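Gute Praxis bei der Datenaufnahme mit Greifarmen
Skript zur Übung, Teil 4: Weiche Objekte

Stand: Juli. Ersetzt das Blatt vom Wintersemester, in dem an zwei Stellen noch "Handtuch" stand, wo "Textil" gemeint war. Wer daraufhin ausschließlich Handtücher aufgenommen hat, bekommt die Punkte trotzdem.

4.1 Worum es geht

Starre Objekte haben den Vorzug, nach dem Loslassen noch dieselbe Form zu haben wie vorher. Stoff hält sich nicht daran. Die meisten Regeln aus Teil 3 (Klötze, Becher, Schachteln) gelten weiter, reichen aber nicht aus. Im Übungsbestand liegen zurzeit 226 Episoden mit Kleidung, und 49 davon mussten nachträglich neu beschriftet werden. Der Greifer war in keinem dieser Fälle schuld, auch wenn er sich dafür anbietet.

Normen helfen an dieser Stelle nur begrenzt. Die Sicherheitsvorschriften für die Zelle (Teil 1, bitte wirklich lesen) regeln, wie Sie mit dem Arm umgehen. Wie Sie einen Pullover protokollieren, müssen wir unter uns ausmachen. Wir verwenden dafür die Hausregel Plisberg, benannt nach dem Raum, in dem sie entstanden ist. Eine höhere Weihe hat sie nicht.

4.2 Vor der Aufnahme

Ausgangslage herstellen und notieren. "Zerknüllt" ist eine zulässige Ausgangslage. "Normal" ist keine.

Taschen leeren. Im Protokollordner Gatero findet sich unter "Sonstiges" eine Liste der bisherigen Funde, darunter ein Hausschlüssel, der bis heute nicht abgeholt wurde.

Harte Teile eintragen: Reißverschluss, Knöpfe, Nieten, Kordelstopper. Sie verändern den Griff stärker als der Stoff selbst. Ein Finger, der auf Metallzähnen aufsetzt, meldet eine Kraft, die man bei der Auswertung gern für einen gelungenen Griff hält.

Belichtung auf das Textil einstellen und danach nicht mehr anfassen. Eine Automatik, die zwischen weißem Untergrund und schwarzem Stoff hin und her regelt, produziert sehr lebendige Videos, mit denen hinterher keiner arbeiten will.

4.3 Was die Handgelenkkamera sieht

Die Übersichtskamera zeigt ein Kleidungsstück. Die Kamera am Handgelenk zeigt kurz vor dem Griff vor allem Stoff, und zwar viel davon. Daraus folgt die wichtigste Regel dieses Abschnitts: Beschriftet wird, was in der jeweiligen Ansicht erkennbar ist. Was Sie aus der Übersicht wissen, kommt in ein eigenes Feld (Spalte "Kontext").

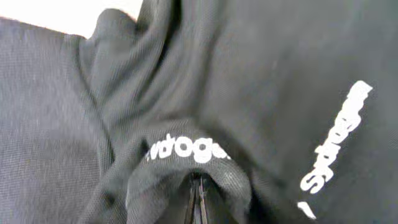
Abb. 4.1: Schwarzes Textil aus der Nähe, mit Reißverschluss und weißem Aufdruck. Kragen oder Kapuze? Eintrag nach Plisberg: "Öffnung, eingerollt".

An der Abbildung lassen sich gleich mehrere beliebte Fehler vorführen. Der erste ist das Raten von Schrift. Auf der eingerollten Kante läuft ein Aufdruck um die Biegung, lesbar ist ungefähr "vdoge" oder "vdogs". In die Spalte "Text" gehören beide Lesarten und der Vermerk "unvollständig". Eine Suchmaschine ist kein Messinstrument, und wer den Rest des Wortes dort ergänzt, beschriftet das Internet. Die zweite Zeile rechts steht gedreht und ist unscharf. Dafür gibt es den Eintrag "nicht lesbar", der viel zu selten benutzt wird, vermutlich aus Stolz.

Der zweite Fehler betrifft Falten. Schwarz auf Schwarz sind Falte und Schatten schwer zu trennen, und die Versuchung ist groß, jede dunkle Stelle zur Kante zu erklären. Markieren Sie nur Kämme, die auf ganzer Länge zu verfolgen sind. Im Zweifel weniger.

Der dritte ist der freundlichste: Man vergibt das Etikett "Hoodie", weil man selbst einen trägt.

4.4 Während der Aufnahme

Nicht von Hand nachhelfen. Auch nicht "nur kurz den Ärmel". Eine Episode mit Eingriff erhält die Kennung E und bleibt im Bestand. Gelöscht wird nichts ohne Rücksprache.

Nach einem Fehlgriff läuft die Aufnahme weiter, bis der Arm in Ruhelage steht. Fehlgriffe sind Daten - wenn auch keine, die man zu Hause herumzeigt.

Höchstens 9 Episoden mit demselben Kleidungsstück hintereinander, danach wechseln.

4.5 Abgabe

Ordner Ollinthorpe, Unterordner mit Gruppenkürzel. Dateinamen ohne Umlaute und ohne das Wort "final". Zum Protokoll gehören Ausgangslage, harte Teile, Belichtungswert und alle Kennungen E.

Aufgabe bis zum nächsten Termin: Beschriften Sie Abb. 4.1 nach Plisberg und vergleichen Sie das Ergebnis mit dem einer anderen Gruppe. Abweichungen bitte stehen lassen und mit abgeben.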